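COMMUNIQUÉ DE PRESSE -- décembre

Gurken rouvre son atelier de papeterie et lance le carnet Buder

Bonjour à toutes et à tous ! Je m'appelle Pacita Mangubat, je dirige la petite maison Gurken, et j'écris ce communiqué moi-même parce que l'agence m'en proposait un où l'on me faisait dire « synergie » deux fois. Le vrai sujet, c'est un carnet. Il s'appelle Buder, il compte 100 pages cousues au fil de lin, et il arrive en librairie en décembre, après presque 8 mois d'essais, de colles ratées et de cafés bus beaucoup trop tard.

Pourquoi un carnet de plus ? Je voulais un papier qui accepte le stylo-plume sans boire l'encre et qui s'ouvre bien à plat dès la première page. Kha Âu, notre relieur, a repris la couture depuis le début (trois fois, pardon Kha !) et le dos tient maintenant sans carton de renfort. Le papier vient de chez Kinoshita, un blanc cassé un peu chaud, assez opaque pour écrire des deux côtés.
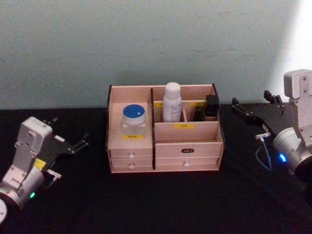
Côté couverture, Reiko Ichikawa a dessiné trois motifs : Algue, Brique et Brouillard. Brouillard est mon préféré, je le dis tout de suite, même si les libraires qui ont vu les maquettes penchent nettement pour Brique. Le premier tirage est de 553 exemplaires, tous numérotés à la main. Le format tient dans une poche de manteau -- la mienne en tout cas, et elle n'est pas bien grande.

L'atelier, lui, rouvre au public le même mois. On y donnera des cours de reliure japonaise avec Asuka Hayashi, en petits groupes, de 18 h à 20 h. Le matériel est fourni, on repart avec son carnet, et il n'y a pas besoin d'avoir déjà tenu une aiguille courbe. Asuka commence par le pliage et le perçage, puis on passe à la couture à quatre trous. Les plus rapides pourront essayer le motif écaille de tortue, qui demande de la patience et de bonnes lunettes.
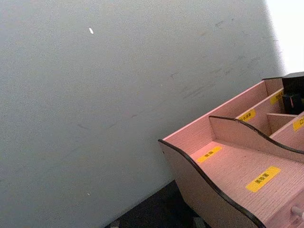

La librairie Redcombe sera la première à recevoir le Buder, avec une soirée de lancement où Tatsuya Sekiguchi lira des extraits de son journal de voyage, tenu dans un de nos prototypes. « J'ai écrit dans le train, sur mes genoux, et aucune page ne s'est détachée », m'a-t-il raconté. J'étais ravie, le prototype en question avait une couture dont Kha n'était pas du tout content.

Pour la presse : des exemplaires sont disponibles sur simple demande à l'atelier, dans le motif de votre choix. Kha et Reiko répondent volontiers aux questions techniques, et moi à toutes les autres. Dites-nous seulement si vous préférez les pages lignées ou blanches.

Pacita Mangubat, pour Gurken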